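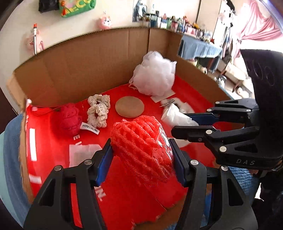 The box, with the foam sleeve in the near gripper and the white crumpled piece in the other one.

January 2025

I want to write down what we decided today, while I still remember the order of the arguments. My notes on paper are half in Slovak and half in English, and last time I could not read them after two weeks.

The question was again the same: at which frame does a grasp begin? For the hard objects we had no trouble. Iveta and I marked the same clips separately, she in the morning and I after lunch, and our marks differed by one frame or by none. Then we took the clips from the box with soft things, and there the median difference was 9 frames. In one clip it was 22. I looked at that clip many times and I think we were both right, each by her own rule. I had marked the first moment when a finger pad meets the foam. Iveta had marked the moment when the foam stops giving way and starts to move together with the fingers. With a foam sleeve these are two very different moments, and with the crocheted things it is even worse, because the loops let the finger go in a little before anything happens.

Ľubomír came to look and said we should simply take the gripper width signal and cut where the closing speed falls under a threshold. I had expected this. He is fond of thresholds. We tried it on the spot with the clips from the morning, and for the hard objects it agrees with our marks very nicely. For the foam it does not, because the person holding the gripper slows down, squeezes a little more, waits, and squeezes again. I do the same thing when I hold it myself. My hand wants to know if the thing is already held, and the only way it has to ask is to press.

So the proposal, which is mostly Iveta's, is to mark two events for each grasp and to leave the time between them as its own short segment. We called it "settling" for today. Erlinda does not like the word, she says it sounds like dust. I have no better one. In the table it is column 7 and it can be renamed.

The second subject was the two hands. In the clip which I put at the top, both grippers are in the box at the same time, one has the red foam and the other has the white piece. Our old table has one row for one grasp and takes for granted that they follow one after another. When two are going on together, the old script gives the whole time to the hand that started first, and the other grasp disappears. I found this only because I was counting the seconds by hand for a completely different reason. It means that the numbers I sent to Sestero before the holidays are too low for the two-handed part. I wrote to Štefánia this evening to tell her. It was not a pleasant letter to write, but it was short.

I have also to confess something about the results. I was hoping that the policy trained with the settling segments would be clearly better, and on the foam it is better: 7 drops in the test series, compared with 22 with the old labels. On the knitted and crocheted things I see no difference which I would dare to show to anybody. Maybe the loops are the problem and maybe the series is too small. Ľubomír believes it is the second. I would like to believe him, but he would also like to go on to the next task, so I must be careful with both of us.

There is one more thing that I noticed and do not know where to put. The things in the box lie on a shiny red sheet, and the foam is red too. When I look at the model's attention maps, they are quite scattered in the clips where the foam lies over the sheet, and they gather around the pads as soon as the gripper arrives. The pads are blue. I am afraid the model is learning "go where the blue is" and the fruit sleeve does not matter much to it. Erlinda proposed to cover the pads in the picture with a grey patch and run the same test. It is a cheap test, it would take one night. I do not know why we did not do it in autumn.

For the full set we need 2000 grasps with the two marks. Iveta calculated how long it will take the two of us and then did not say the number aloud, she only turned the screen to me. We will ask Ellmont for a second pair of annotators, who must first mark the same clips as we did, without seeing our marks. If they also disagree between themselves on the foam and agree on the hard objects, I will be calm. The deadline for the short paper is in February and I think the two marks and the disagreement table are enough for it, also without the policy.

To do tomorrow: correct the script for overlapping grasps, repeat the Sestero numbers, grey patches over the pads. Ask Erlinda for a better word.

It is late and my right hand is a little sore between the thumb and the first finger.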